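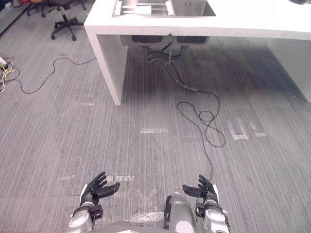
Home Skills 2, Handout 9
The Kitchen Sink: Layout, Rack and Washing Cups
Instructor: Tanner Bélanger, Landry Building
Revised Jun 22, 2018

Read this before the practical. Bring it with you, along with the Flusuten reading from January.

Under the counter
An island sink with open space beneath it is easy to inspect. Find the drain pipes and follow them to where they leave the counter. Feel each joint with a dry paper towel. Report a damp joint before you run the tap. Keep cords away from the area where you stand to wash.

Double basins
Wash in one basin and rinse in the other. A rack that spans one basin lets cups drip into the sink and leaves the counter clear. Keep the second basin open so you can reach the drain. A full rack goes back to the shelf before you start a new load.

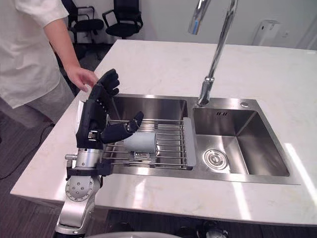

Washing a cup or mug
Start with the inside, then the rim, then the handle. The place where the handle meets the body holds coffee stains, so use the small brush there. Raised marks molded into the side need the brush too. Turn the mug over and wipe the base last. A printed stamp on the base can fade with scrubbing, so use the soft side of the sponge on it.

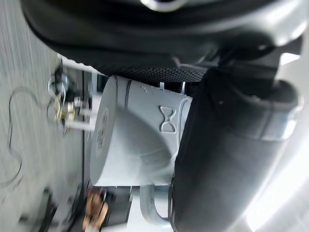

Can a mug be left on its side to dry?
It can, but water collects along the inner wall. Set it upside down on the rack for the first few minutes, then dry it with a towel.

Finishing up
Rinse both basins and wipe the rims. Empty the strainer. Check the floor near the counter for drips and dry them. Sign the sheet in Room 597 and return your brush to the Ostlow bin. 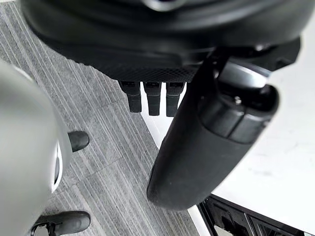 Fig. 4. Gray carpeted floor beside a white flat surface.

Next handout: Flurkell notes on dish towels, pages 2 and 3.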